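Two months with the Drasent sorting cell: a review from the packing side

We pack refill kits for a toy rental company. Families send a box back, somebody opens it, and the bricks and cars and whatever else is in there get sorted and put back into sets. I've done this for long enough that I can tell a wrong brick by feel, and in August my boss at Amcombe, Hendrik Steyn, told us we were getting a two-arm Drasent cell on the returns bench. So this is my review of it. I'm the person who stands next to it, I didn't pay for it, and I can't tell you a thing about the price.

Setup first. It took 3 days, which was longer than I expected, and most of that was cables and arguing about where the shelf should go. Bheki Matlala did the install and was very patient with us (we kept putting coffee on his rail). He had us feed it easy stuff to begin with: bricks already pressed together into long stacks, one car, one bin. I thought that was a bit of a baby step, but he was right. If you start with a heap, you learn nothing about what it's good at. 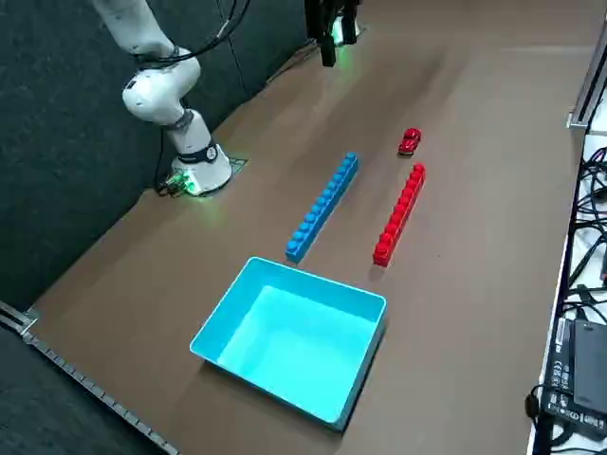
Blue stack, red stack, red car and the turquoise bin, on the returns bench.

What it's good at is long, straight things with a bit of grip to them. Give it a stack of bricks lying flat and it's happy all morning. On our first proper shift it put through 357 pieces, and I had to go in and fix 16. That's slower than me! I want to be clear on that, because the brochure talk had us all picturing something flying around. I can clear the same amount before lunch and still have time to complain. But my wrists hurt by Thursday every week for years, and they don't now, so I'm not going to be snooty about speed.

Cars are a mixed bag. Small shiny ones slide when the gripper closes a little off center, and then they scoot across the table and you have to go get them. We ended up laying them down nose-out at an angle, and that helped a lot. Tumelo Radebe worked that out on the Saturday shift by fiddling with it for an hour, and it's now written on a piece of tape at the bench.

I love the little green lights, by the way. There's one at the gripper and one down at the foot of the white arm, and you can catch them from the corner of your eye while you're taping boxes. The bin was a good pick too. It's so bright that you can check it from across the room.

Now the part people keep asking me: did anyone lose their job? No. There were five of us on returns and there are five of us now, but the work isn't the same and I have mixed feelings about it. Two of us moved to inspection, looking for cracks and chewed bits. Mpho Modise learned how to teach the arms new moves and got a raise for it, well deserved. I do half and half. The sorting used to be the chatty job, all of us around one table with the radio on, and I miss that more than I thought I would. Inspection is quiet. You're looking hard at things under a lamp and you can't really follow a story at the same time.

The other gripe is the target. Management saw that first-shift number and wanted it every shift, including the days when the boxes come in sticky. We had a meeting about it, Signe Blöndal from the floor spoke up (thank you Signe), and the target now goes by type of box. If your workplace is getting one of these, have that talk before it's plugged in.

Other small complaints: the cables on our shelf are a mess and I snag my sleeve on them, the manual is translated in places by someone who was clearly tired, and it needs the table kept clear, so there's nowhere to put your tea. We looked at the Todel cell as well, and I liked its quieter motor, but it only came with a single arm and we really do use both.

Would I want to go back to doing it all by hand? Four days out of five, no. I'd give it 4 stars, and I'd bump it up if they sort out the small cars. Mpho has a softer set of finger pads on order from Boychuk and I'll update this when we've had them on for a few weeks.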